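Mistton pantry corner – April update for Tiziana Melis

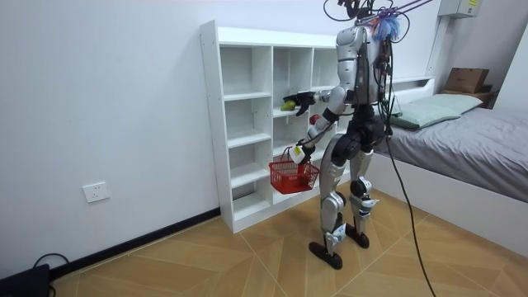

The shelving is in, Tiziana, and I'm ever so pleased with it! Your grant paid for the cubby unit from Dal Bello, which came to 611 with delivery (we'd put down 700, so there's a bit left over). It's white with open squares, so people can spot a piece of fruit straight away, and the red mesh basket is light enough to carry along while you fill it. Thomas Marras still wants labels – I'll get prices from Clevow and send them on with the receipts.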